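Notes for the club night talk, February

Opening. Say hi, thank them for coming out in the cold, and get them to move up to the front rows because my voice won't last. Don't start with the joke about the bus. Start with the finish at Pekum.

So — the Pekum finish. We come into the last turn of the open water relay in fourth place, I'm on the anchor leg, and I can't see a single buoy. The sun is dead low and my goggles are the clear ones because I left the tinted pair in the van. I swam at the noise! I just aimed for where the shouting was coming from and hoped it was our people. (Pause here, let them laugh or not.)

Then go back and explain how we got there, because half the room won't know the Tarum series. Four stops, teams of four, mixed, beach start. You run in, swim your loop, run out and slap hands inside the box. If you slap outside the box you go back and do it again, and yes, we did that, at Gedus, on the very first changeover of the season. Cost us 30 seconds and a lot of dignity.

Numbers for this bit, say them slowly: 134 teams entered at Gedus. 200 at Chou. 200 again at Pekum, with a waiting list.

Training. I want to spend longer on this than last time, people kept asking about it afterward. We're pool swimmers. We like a black line on the bottom and a wall at the end. Wubit Gashaw got hold of us in the fall and pretty much took the walls away. No touching the wall, turn in the middle of the lane, five of you in there at once, keep going. I hated it for weeks. I got kicked in the chin and swallowed half the pool. By the time we stood on the beach at Chou, though, a bunch of elbows in my ribs felt like a regular evening practice.

Mention sighting drills: head up every eight strokes, eyes only, don't lift the whole chin. I'll do the arm thing at the front here. Ask somebody to get up and try it with me, they always look great doing it on dry land.

The beach run. Please, please practice the run. We didn't and it shows. Your legs are jelly, the sand is soft, and there's usually a dip right where the water gets shallow that you can't see. High knees until the water's below your shins. At Chou I went flat on my face in front of the whole grandstand, so tell that one, keep it short.

Money and travel, quick. Entry is per team, so fill all four spots before you pay. Share a van. Bring more food than you think — the stands at Pekum had sold out of everything hot by the time we got dressed.

Back to the finish. I come out of the water second. I don't know I'm second. Wubit is yelling something and I take it to mean slow down, enjoy it, so I do a little wave. She was yelling RUN. We held on by about a yard. Silver, and a lecture all the way home.

Wrap up with the sign-up sheet for next season, it's on the table by the door. We need two more teams and at least one person who likes driving. Questions till they kick us out at 9.

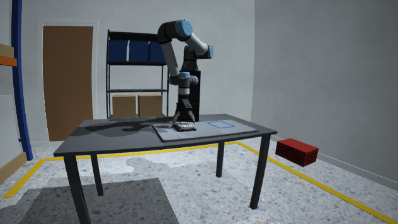

Gray and blue robot arm over a dark table, computer rendering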